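How Does a New Law Get Made?

A page for young readers, ages 8 to 12

Maybe you heard a grown-up say, "There should be a law about that!" Maybe you said it too, when a car drove very fast past your school. But what must happen before there is a law? Who writes it, and who can say no to it? On this page we go through it slowly, step by step. If some word is new for you, look at the small word list at the end.

What is a law?

A law is a rule for all the people who live in a place. Your family has rules also, for example that shoes stay at the door. But a family rule is only for your home. If you visit a friend, the rule can be different there. A law is for everybody in the town, the state or the whole country, and also for the mayor and the police.

In the United States there are laws on different levels. A town can make rules about parking and dogs and how late the park is open. These town laws are often called ordinances. A state makes laws about schools and driving. The whole country makes laws in Congress, in Washington, D.C. And over all of them stands the Constitution. No town, no state and not even Congress is allowed to make a law that goes against it.

It starts with an idea

To explain it better, we will use a town with the name Mirnitz. Through Mirnitz goes a long street, Runari Street, and on this street there is a school. The children must cross it every morning. In February a class at the school wrote a letter to the town council. They wanted the cars to go slower there.

A letter is not a law. It is only an idea on paper. But every law begins as an idea of some person, and this person can be a child. You must be 18 years old to vote, but you can be any age to write a letter.

The children also made a petition. A petition is a paper which says what you want, and people who agree put their name under it. The class wanted to collect 300 names. At the end they had 500, because many parents took a page to their work.

Somebody must write it down exactly

One member of the council liked the idea and offered to bring it to the others. First it had to be written in a very exact way. "Cars should go slower" is too weak. How slow? On which part of the street? At night too, or only when there is school?

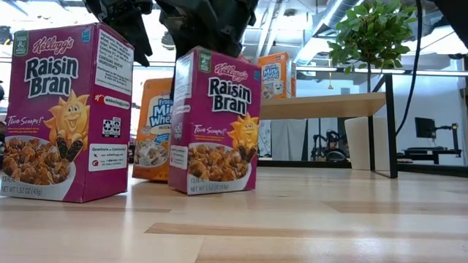 So the first draft said that nobody may drive faster than 15 miles per hour on Runari Street, from the bridge to the library, on school days. A draft is a text that is not finished yet. People may still change it, and they nearly always do.

In Congress it goes in a similar way, only the draft is called a bill. Some bills are one page long. Others are so long that you would need many days for reading them.

People talk about it

Now comes the part that takes the most time. The council holds a public hearing. This is a meeting where everybody who lives in the town can come and speak. Usually each person gets only a few minutes, so that the meeting does not last until midnight.

At the hearing in Mirnitz, not everybody was happy. The owner of the Rocha bakery said that his delivery cars would be late with the bread. A bus driver asked if the bus must also go so slow. A grandmother said she was for the new rule, but she wanted it on the other streets too. Some people said that the town has enough rules already, and that drivers should use their own good sense.

You may think that the people who say no are bad people who don't like children. Please don't think it so quickly. The baker has children in this same school. He only saw a problem that the others did not see. A good hearing is a place where you can say "I don't agree" and the other person still listens to you.

After the hearing the council made the draft different. The slow part of the street became shorter, and the rule is now only for the hours when children come to school and go home.

The vote

When the talking is finished, the council members vote. Each one says yes or no. In most towns an idea needs more than half of the votes. In Mirnitz the vote was yes.

For a law of the whole country there are more steps. The bill must get a yes from the House of Representatives and also a yes from the Senate. Both must agree to exactly the same words. Then it goes to the President, who can sign it. The President can also refuse, and this is called a veto. But Congress can still win against a veto if two thirds of the members who vote in each house say yes again. It is difficult and does not happen often.

After the vote

A new law does not always start on the same day. People need time to hear about it. In Mirnitz they waited 30 days, and workers put up new signs in this time.

And if a law is not good? It can be changed, or it can be taken away completely. To take it away is called to repeal it. The next town, Taltcombe, had an old rule from 1944 about where you may tie your horse. It stayed in the book very long after the horses were gone, until the council repealed it.

Also the courts can look at a law. If the judges find that it goes against the Constitution, then it cannot be used.

What can you do?

Think of one thing in your town that you would like to change. Find out who decides about it. Is it the town, the state or the country? Then write a short letter. Say who you are, what the problem is and what you wish for. Be polite, also when you are angry. Ask a grown-up to help you find the address.

Small word list

Bill: a draft of a law in Congress or in a state.
Council: the group of people who make the rules for a town.
Hearing: a meeting where people can say what they think.
Ordinance: a law of a town or city.
Petition: a paper with a wish and the names of people who agree.
Repeal: to take a law away.
Veto: when the President or a governor says no to a bill.

Page last changed: May 10, 2018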